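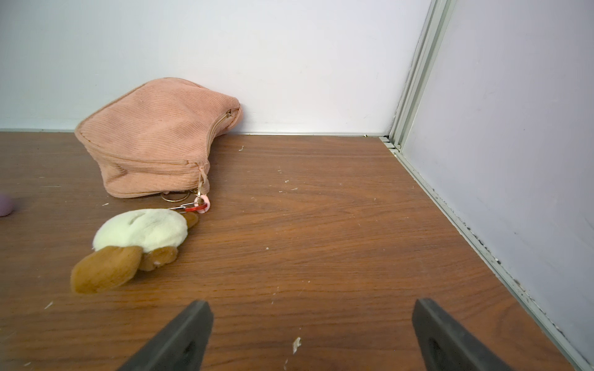
Can it take hold of a zipper pull without dragging the whole bag across the floor, Nadja Gasser wanted to know at the July demonstration, and does the operator have to tell it where the pull is?

The answer to the first part depends on what is fixed to the bag. A soft pouch with a plush toy clipped to one corner is an awkward load: the pouch slumps, the toy lies where it likes, and the rings and clip between them can turn in any direction. The Hadent R2 approaches such items from above or from the side, with both fingers open, and closes under a force limit set in advance. The answer to the second part is no, provided the pull is in view of the wrist camera. If it is hidden under the fabric, the operator marks a start point on the screen.

Hadent R2 two-finger gripper with wrist camera
Item no. 815
Status: available for order
Made for: soft goods, small household items, mixed loads

Overview

The R2 is a gripper unit for light robot arms. Gripper and camera ship as one assembly and are calibrated together at the Stovavholm workshop. The fingers are dark gray and can be replaced without removing the camera. Each has a blunt tip, which is less likely to snag on knit or ribbed fabric than a pointed one. Fine pulls and thin rings are at the lower limit of what the standard fingers can hold; narrow fingers are listed under accessories.

Specifications

Fingers: 2, parallel motion, driven together
Force limit: adjustable in 20 steps
Camera: fixed at the wrist, view includes both fingertips
Mounting: adapter plate included, Riedl or Eser pattern (state when ordering)
Control: hand guidance, recorded path, or external controller
Use: indoor, dry areas

In the box

Gripper with camera, adapter plate, cable set, spare finger pair, calibration card, printed manual in English and German.

Accessories (ordered separately)

Narrow finger pair
Padded finger pair
Cable extension
Wall bracket for storage

Open day and demonstrations

The next open day at Stovavholm is September 16, 2024. The unit will run on items laid directly on the floor against a wall, where one side of the object is out of reach and the fingers have to come in low. Visitors may bring their own items. Bags, cases, stuffed toys and key rings are suitable. Glass, liquids and anything with an exposed blade are not.

Luzius Zwahlen runs the floor station and Līga Rozīte the hand guidance station. A run at either station lasts as long as the item requires — difficult ones are not skipped, and failed grasps are left in the log that visitors may take home. Please stay behind the floor marking while the arm is powered.

Questions from the July session

Does dust on the floor matter?
Crumbs and lint do not affect the grip. They can collect in the finger slots, so wipe these with a dry cloth after floor work.

Can the force limit be changed during a run?
Yes, on the controller. The new value applies from the next closing movement.

Is the Eser plate interchangeable with the Riedl plate?
No. The bolt patterns differ.

Ordering and registration: Pirmin Rainer, Hadent sales desk. Service and spare parts: Meinrad Schwaiger. Have the item number ready.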